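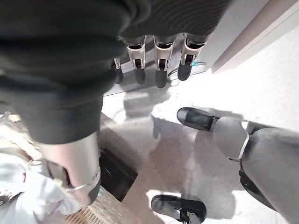 How do you dry a heavy knit without stretching it?

Press the water out in towels, then lay the knit flat on a rack and shape it with your hands while it is still damp. Hang it only when it is almost dry, folded over something wide.

The steps below are for large knits in wool or a wool blend: thick sweaters, long cardigans, shawls and throws. They also work for cotton knits, although cotton takes longer. Check the care label first. If it says dry clean only, stop there.

What you need

A clean tub or a large basin
Wool wash (I use Ditulari unscented, but any wool wash is fine)
Two bath towels
A flat mesh drying rack
A tape measure

Before washing

Measure the length and width and write the numbers down. On a sweater, also measure the sleeves from the underarm seam to the cuff. Look over the hem and cuffs for pulled loops and ease them back with a blunt needle. Don't cut them. Turn garments inside out.

Dark gray and black knits should be washed alone the first time. Some dye in the water is normal. If the water is still very dark after the rinse, rinse again before you let the knit touch a light towel.

Washing

Fill the tub with cool water and mix in the wool wash. Put the knit in and push it down gently until the whole thing is under. Leave it for 30 minutes. Don't rub or twist it.

Let the tub drain with the knit still in it, then press down with flat hands to get rid of more water. Refill with cool water to rinse. Try to keep the water temperature the same both times. Most wool washes say on the bottle whether they need rinsing out, and Ditulari does.

Lift it from underneath with both arms. My own throw, a Hesumgate one in charcoal, weighs 700 grams dry and much more than that wet. Picking it up by one corner is how the first one I owned ended up longer on one side.

Getting the water out

Spread one towel on the floor, lay the knit on it and put the second towel on top. Roll everything up from the short end. Kneel on the roll and work your way along it. If both towels are soaked through, do it again with dry ones.

A spin cycle with no wash is all right for some knits if the label allows machine washing. Use a mesh bag and the lowest speed.

Drying

Open the rack somewhere with moving air. A strong sunny spot can fade dark yarn, so use shade or pull the curtain. Keep it away from radiators.

Lay the knit down and pat it to the measurements you wrote down. Push ribbing together with your fingers so the ribs sit close. Stretched ribbing that dries open will stay open. My rack is the wide Niven one, and a throw still has to be folded over at one end, so I move the fold every few hours.

Turn it over once the top feels dry. In May, with the windows open, a throw washed in the morning is usually ready the next evening. In winter it takes longer.

If you have to hang it

Wait until it is barely damp. Fold it lengthwise over a thick padded rail, with the weight even on both sides. Thin wire leaves a crease, and clothespins leave bumps.

Storing

Fold it when it is fully dry, including the seams and the thick parts of the hem. I keep mine in a Suvside cotton bag on a closet shelf.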